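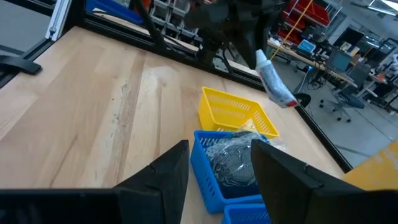
How does a robot learn to tidy up? Mercedes Guzmán and her team at Limstead tried teaching by showing. A person moved the robot's two arms through a job, such as sorting things into baskets, and a computer saved every move. Each saved try is called a demonstration.

The team collected 666 demonstrations. Then the computer looked for patterns in them – where the arms go, and when the grippers open or close.

Next came the test. The baskets were moved to new spots and the robot had 10 turns by itself. It missed 2. Soft, crinkly bags were harder to grip than boxes.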